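Chapter 3

Bedding and the Bedroom

In this chapter you will learn:
how the layers of a bed are named and what each one does
how to strip, air and make a bed
how to fold and put away bedding and clothes
how to plan the storage in a small bedroom

Key words: duvet, duvet cover, throw, quilt, headboard, base sheet, tog, airing

3.1 Why the bed comes first

In most bedrooms the bed takes up more floor than anything else. It is also where things get put down. Clothes that have been worn once, clean washing waiting to be sorted, a bag, a towel, a spare blanket: all of these end up on the bed because it is flat, wide and at a handy height. A person who wants to tidy a bedroom should therefore start with the bed. Once it is clear, it can be used as a table for folding everything else.

Chapter 2 dealt with the kitchen, where work is done in a fixed order because food is involved. The bedroom is more forgiving. A bed left unmade until the evening does no harm, and some people leave it open on purpose for an hour or two so that the sheets can air. What matters is that the jobs get done regularly and that everyone sharing the room knows which of them are theirs.

3.2 The layers of a bed

The words used for bedding differ from one home to the next. In this book they are used as follows.

The base sheet covers the mattress. It may be flat, with the edges tucked under, or fitted, with elastic at the corners. A mattress protector may lie beneath it.

The duvet is a large bag of soft filling. It is warm but awkward to wash, so it is kept inside a duvet cover, which comes off easily and goes into the machine. The warmth of a duvet is given by its tog number. A low number suits summer and a high one suits winter.

A blanket is a single thickness of cloth. A plush blanket has a deep, soft pile and is often used under the duvet in cold weather, or over the foot of the bed as a throw.

A quilt is made of two layers of cloth with a thin filling stitched between them. It is flatter than a duvet and folds into a smaller pile.

Pillows come last. They are put into pillowcases with the open end facing away from the door, though this is only a matter of looks.

In the Murnthorpe household study, which is used throughout this book, 668 homes were asked what they kept on their beds in October, when the nights were turning cold. The answers varied a good deal. Many beds had one duvet and nothing more. Others had a duvet, a blanket and a quilt all in use at once, with the top layers pushed back towards the headboard during the day. Neither way is wrong. More layers give more choice of warmth in the night -- but they also take longer to put straight in the morning, and there is more to store when the weather changes.

3.3 Stripping and airing

To strip a bed, work from the top down. Take off anything that does not belong to the bed first, and put it on a chair or in the wash. Small dark clothes are easily missed among folds of bedding, and a black sock in a white wash can spoil the whole load. Shake the duvet cover by its bottom corners before it goes into the machine.

Then proceed in this order:

1. Remove the pillows and take off their cases.
2. Lift away quilts and blankets one at a time, folding each in half as it comes off.
3. Undo the duvet cover and pull the duvet out by two corners.
4. Take off the base sheet.
5. Open the window and leave the mattress bare while the clean bedding is fetched.

Bedding that is not being washed can be hung over the back of a chair or a banister. Do not pile it on the floor.

3.4 Patterned and plain bedding

A duvet cover is one of the largest pieces of cloth in the house, and its colour does a lot to set the look of the room. Plain covers are easy to match. Patterned covers hide small marks and creases better and are often chosen for children, although plenty of adults like them too. Fruit, flowers and cartoon animals are all common.

When several patterned layers are used together the bed can look busy even after it has been made. One way round this is to let a single pattern show and to fold the others away at the head or the foot. A plain blanket in a quiet colour such as beige also helps to separate one print from the next.

Look at Figure 3.1 as you read the rest of this section and the one that follows.

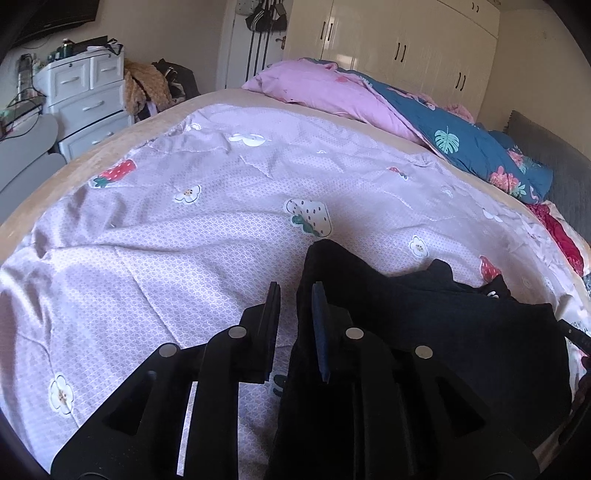

Figure 3.1 A bed with several layers: printed lavender duvet cover, beige plush blanket and floral quilt, with a built-in wardrobe behind.

The duvet cover is wrinkled and a black garment lies bunched on top of it. The quilt has been piled against the headboard. To make a bed like this, the garment would be dealt with first, then the blanket pulled level on all sides, and the duvet spread over it. Smooth the cover with the flat of the hand from the middle outwards. The quilt can go back on top, or be folded and left at the foot.

3.5 Where things go

Bedding needs a good deal of space. The usual places are a wardrobe, an airing cupboard, a chest or a drawer under the bed. A built-in wardrobe that reaches high up the wall is useful because the upper part can hold things that are wanted only twice a year, such as a winter duvet or the guest pillows. Heavy items should not be kept above shoulder height.

Clothes are sorted into three groups before they are put away: clean, to be washed, and worn but good for another day. The last group causes most of the trouble in a bedroom. It does not belong in the drawer with clean things, and it is not ready for the wash, so it stays on the bed. A row of hooks or a single chair kept for the purpose will usually solve this.

Soft dark cloth picks up fluff from plush blankets and is best kept apart from them. Fold it with the inside facing out if it has to be stored on the same shelf.

Case study: the Brultwood flats

The Brultwood flats have small bedrooms, and people moving in were given a sheet of advice on storage dated January 14, 2019. It set out a simple plan. Each bed was to have 2 sets of sheets and covers, one in use and one in the cupboard. Spare blankets were to be kept in a Zisel box, a flat lidded box that slides under the bed. Hanging rails were to be left for clothes only. The sheet also asked people to leave a gap of 300 mm between the side of the bed and any wardrobe door that opens outwards, and to check that the door could swing past the bedding when the duvet hung down.

Some families found 2 sets too few, mainly those with young children. Others had been given quilts by relatives and did not want to part with them. The Magsi shelf, a slatted shelf fixed above the hanging rail, was added later in the larger flats to take these.

Activity 3A

Choose one bed at home. Write down each layer from the mattress upwards, using the words in section 3.2. Beside each layer, note how often it is washed and where it is kept when not in use. Leave out anything that does not belong to the bed, and list those things separately on the back of the sheet.

Activity 3B

Draw a plan of a bedroom on squared paper. Mark the bed, the wardrobe and the door, and shade the floor space that each door needs in order to open. Keep your plan -- it will be used again in section 3.6, where we look at cleaning under and behind furniture.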